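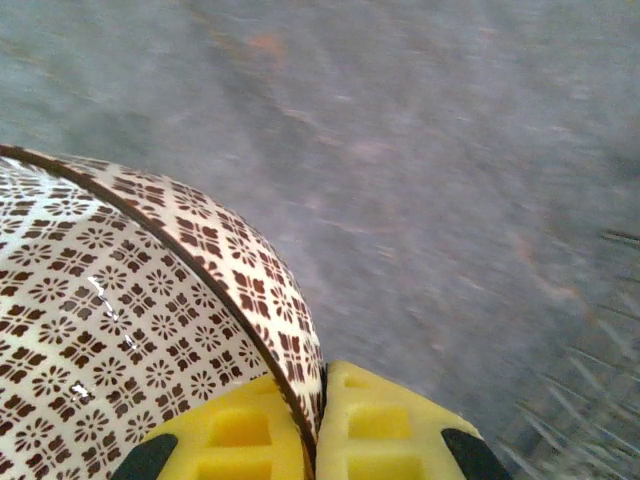
Order sync to Sturnov stopped, Laltport shop

Status: open, waiting on vendor
Priority: high
Product: Imari inventory connector

Orders from the web store not reaching Sturnov since the November update. Stock counts wrong on both sides. Customers buying stuff we dont have.

What I tried so far
- Logged out and back in on the connector. No change.
- Turned sync off, waited, on again. Pulled 8 orders then stopped.
- New API key. Old one deleted. Same error: "queue full, retry later"
- Checked the plan limit. We're at 3,695 items, well under.
- Ran it from the other office computer. Same.

Queue page shows 23 jobs stuck on "pending". Can't cancel them, button is grayed out. Need someone on your side to clear it pls.

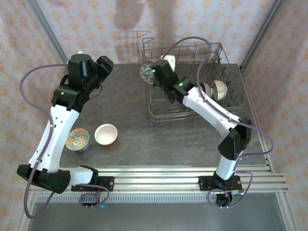

Posted by Ailbhe Carroll, Support | Reply 2

Hi Dineo, got the logs, thanks. Oldest stuck job is a price update for supplier Ó Dubhghaill. Two tax codes on one line, new version chokes on that and everything behind it waits. Cleared the queue from here. Please remove the extra code on your end before turning sync on. Clearing can take up to 2 hours to show on your page.

Don't re-import the full catalog yet, it'll make duplicates.

Dineo Ngcobo, customer

Removed the code. Queue page empty now, sync back on. New orders coming thru. The old ones from before the fix still missing in Sturnov, do I enter them by hand or will you replay them? Accounts wants to close the month.

Ailbhe Carroll, Support

We'll replay. Leave them alone for now, pls don't enter by hand. Passed to the connector team, ticket stays open till they confirm.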